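The Ferry Clerk

Phyllis Wainwright had sold tickets at the Povstead landing long enough that people handed her the right change without asking the price. She worked from a booth with one window. In December the window stayed shut and passengers knocked.

The man who knocked on Tuesday wanted to go to Stuvness and did not want to come back.

"Singles are the same price as returns," she told him. "You might as well have the return."

"I won't use it."

"It doesn't cost you anything."

He was in his fifties, with a canvas bag and town shoes. She knew most of the faces that went over in winter, and she didn't know his. She tore off a return and pushed it under the glass. He tore it in half along the perforation and pushed the second half back to her.

"The boat's late," she said. "Elcombe had fog this morning and they held it there. You can wait in the hall. There's a heater."

He thanked her and went into the hall. She put the half ticket in the drawer with the pens.

At a quarter past three the radio said another hour. Phyllis locked the booth and went in to tell him. He was sitting at the end of the bench with his bag on his knees, reading the framed list of drowned men on the wall. The list began with the wreck of the Singhal, which had gone down with nine aboard, and the names were lettered in brown ink that had faded at the top where the sun got to it.

"There's a Corrie on here," he said. "Third one down."

"There were a lot of Corries."

"My mother was one. She never said anything about a boat."

"People didn't, much," said Phyllis.

She asked if he wanted tea and he said he did. The kitchen was behind the hall, and she left the door open so she could hear the radio. He followed her in after a minute and stood by the long table, and she didn't mind.

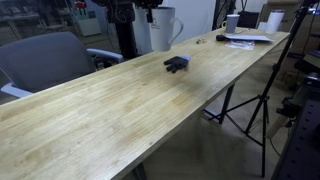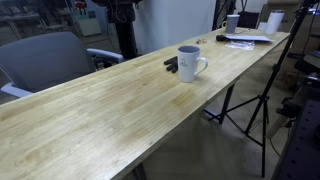 "She left me a house," he said. "On Stuvness. I thought she'd sold it when I was six. I remember a man coming with papers."

"Which house?"

"It's called Upper Garth."

Phyllis put the kettle on and took her time finding the tea. She knew Upper Garth. It had four rooms and most of a roof. The last tenant had kept hens in the front bedroom and had gone to live with a niece, and the hens had gone to whoever caught them.

"Have you seen it?" she asked.

"There was a photograph with the will. It looked all right."

"When was it taken?"

"I don't know. There was washing on the line."

She gave him his tea and he drank it standing. He told her he had worked in the records office at Elcombe, and that his last job there had been box 1373, which was nothing but receipts for coal. He had finished the box on a Friday, put the lid on, and gone upstairs to give notice. His wife had been dead two years. He said it in the same voice he had used for the coal.

"Is there a shop over there?" he asked.

"Mornings. It shuts if her back's bad."

"And a doctor?"

"He goes over once a week on the boat, if there's a boat."

He nodded as though he were writing it down. Phyllis thought about the hens, and about the winter the water pipe had split and run down the lane and frozen so hard that the mail was left at the bottom gate until March. She could have told him those things. She had told other people worse, and some of them had gone home and some had gone across anyway.

"The chimney will need sweeping before you light anything," she said. "Ask at the slip. They'll send someone up. And sleep in the back room. It's drier."

He looked at her. "You know the place."

"I was born next door to it."

"What was it like?"

She considered this. The radio was saying something about the wind, and she listened until it was done.

"Windy," she said. "There's a good view from the back step. My father used to say you could see your supper coming in."

The horn went at twenty to five, when it was nearly dark. Phyllis put on her coat and walked down the ramp ahead of him with the flashlight. Two crates came off and a sack of mail went on. He shook hands with her, which passengers didn't usually do, and went up the gangway holding the rail.

She waited for the ropes to be let go, then called up to the deckhand and made him lean down. She had the half ticket in her coat pocket, folded once.

"Give that to the man in the town shoes," she said. "Not until you're over there."

The deckhand put it inside his cap. Phyllis went back up to the booth, wrote the sailing time in the book, and turned off the light over the window.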